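White table against a white wall, good idea or not?

Gladys Masanja
Hi all, I'm setting up a spot for paper craft in the back room (cards mostly, a bit of origami with my niece) and I've got my eye on a plain white table, 88 cm deep, which is as deep as I can go and still open the door. The wall behind is white too. My sister reckons I'll go snow blind and should get a timber colour instead. I love how clean the white looks in the shop but I fold a lot of white paper and I'm a bit worried I'll lose the edges of the sheet. Also, does every pencil smudge show up? Anyone living with one? I'm in Imdale if that matters for the light, and the window faces north so we get plenty.

Gerrit Hendricks
Get the timber. White shows everything.

Alcides Huanca
I've had a white one for 2 years and I'm still happy with it! Yes, it shows pencil, but I'd rather see the muck and wipe it than find it later on the back of a card. Damp cloth, drop of dish soap, done. Marker is another story, so put something under it. The thing that got me was glare. I had a bare bulb right above and by teatime my eyes were sore, so I swapped it for a lamp off to the side with a shade on it and now every sheet throws a little shadow along its edge and I can see exactly where it stops. Try the lamp before you give up on the table. And don't go glossy, whatever the shop tells you.

Kanako Hirose
I'm with Alcides on this one. Mine is white on white as well and a soft, even light suits it fine, the tabletop just goes a bit grey towards the front and that's restful to look at. When I'm folding white paper I slide a dark green cutting mat underneath (the 600 mm one, bigger than I needed, but it was on special at Wanby) and put it away after. One thing I'd say is look at your wall first. If it's done in panels you'll get a line where they join, and on an all-white wall your eye goes straight to it. I spent ages thinking I should fill mine and now I quite like it. Paper out on the table and the join in the wall over to the right:

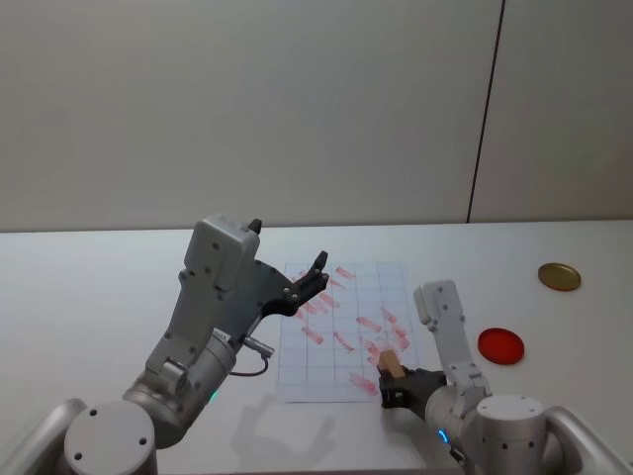

Mwanahawa Okoth
Leave that join alone, Kanako! I filled mine in December and the filler dried a different white, so now I've got a wide patch where I used to have a thin line. Gladys, if your wall has one too, I'd just hang a strip of cork over it and pin your card samples there. And a yes from me for the white table, as long as you get the mat.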